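Split ticket via Skalberg, 40 min connection, is it mad?

Asked in: Flights and fares
Viewed 2,545 times

Looking at flights out to Trerance in June for two of us. Straight through on one booking is 401 quid each. If I book it as two seperate tickets, changing at Skalberg, it's loads cheaper, but the gap between landing and the second one leaving is 40 minutes. Same terminal I think. Hand luggage only. Has anyone done this? And if the first one's late do they have to put us on the next one or not? Need to decide tonight really, fare keeps moving.

3 answers

Nhàn Đồng
Accepted answer

No, they don't have to. Two bookings = two contracts. Miss the second flight and you're a no show, and if there's a return on that same ticket they'll likely cancel that too. Check the small print.

Forty minutes is too tight for me even with hand luggage. Gate normally shuts well before departure so you haven't got 40, you've got maybe half that. Plus passport queue depending where you're coming from.

What I'd do:
Look for an earlier first leg, even a horrible 6 am one.
Or stay a night in Skalberg, still might come out under the 401.
Check in online for both before you leave home.
Look at your travel insurance, lots of policies don't cover missed connections on separate tickets. Some do as an add on.

Also try pricing it as a multi-city on one booking. Sometimes lands in the middle and then you're protected.

36 people found this helpful

Živković

Did it last year, was fine. Ran a bit. Wouldn't worry

standgate_flyer

Depends on the airline tbh. My mum missed hers by a few mins and had to buy a whole new ticket at the desk, cost more than the rest of the holiday. The bloke was nice about it but no help at all. Not Skalberg though, different airport.

Is there a coach from Standgate? Used to be one that went to the other airport, and the flights to Trerance from there were direct in summer. Dont know if its still running, worth a look before you pay.

Reply from the asker: thanks all, coach is still on, one a day at 5 am. Gone for the earlier first leg in the end. Gives us nearly four hours so will bring a book
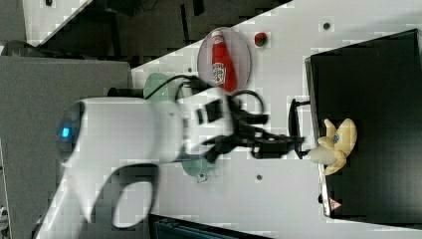 White robot arm with black gripper, cable looped over the wrist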